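Jabón líquido Kinemwood para ropa de algodón, botella recargable

Os cuento de dónde sale este jabón, que me lo preguntáis mucho por correo. Yo tenía camisetas que después de un año parecían cartón, y probando cosas en la cocina de casa (con mi suegra mirando de reojo, todo hay que decirlo) llegué a una mezcla que me gustaba de verdad. La primera versión olía demasiado a lavanda. La segunda no hacía nada. La que vendo ahora es la tercera, y con ella lavo todo el algodón de casa, sábanas incluidas.

Lleva jabón de aceite de oliva, un poco de coco y glicerina vegetal. No lleva suavizante ni blanqueantes ópticos, así que los grises y los colores jaspeados no cogen ese tono azulado tan raro que a mí me ponía negra. 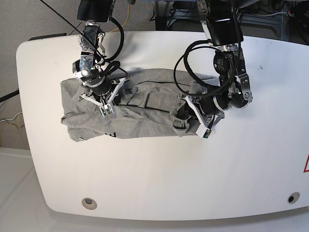 ¿Se puede usar con agua fría?

Funciona bien desde 20 grados, aunque en invierno conviene diluirlo antes en un vasito de agua templada porque se espesa un poco en la botella.

La dosis: 2 tapones para una carga normal, 3 si la ropa viene de entrenar o del huerto. Más no, por favor, que luego cuesta aclararlo y la goma de la lavadora se queda pegajosa. Si lavas a mano, con medio tapón por barreño te sobra - yo al principio echaba a ojo y acababa con espuma hasta los codos.

Hay dos aromas, romero y sin perfume. El sin perfume lo pidió Nhi Nông, clienta de las primeras, para la ropa de su bebé, y ahora es el que más sale del taller. El de romero huele mucho en la botella y casi nada en la prenda seca, ¡no os asustéis al abrirlo!

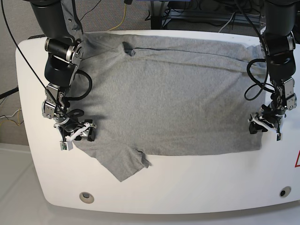 Las recargas vienen en bolsa y llenan la botella casi 3 veces. La botella es de vidrio ámbar, pesa lo suyo, y el tapón dosificador se compra suelto por si lo perdéis (yo llevo dos perdidos). Si vivís cerca podéis traer la vuestra vacía al taller y os la relleno al momento.

Los pedidos salen en 2 o 3 días laborables, menos en agosto, que cierro 7 días y me voy al pueblo. No lo uséis en lana ni en seda, para eso estoy preparando otro con Thảo Quan y todavía no nos convence la textura.

Contenido: 1 litro
Lavados por botella: 76 cargas pequeñas
Aromas: romero, sin perfume
Conservación: lejos del sol, con el tapón bien cerrado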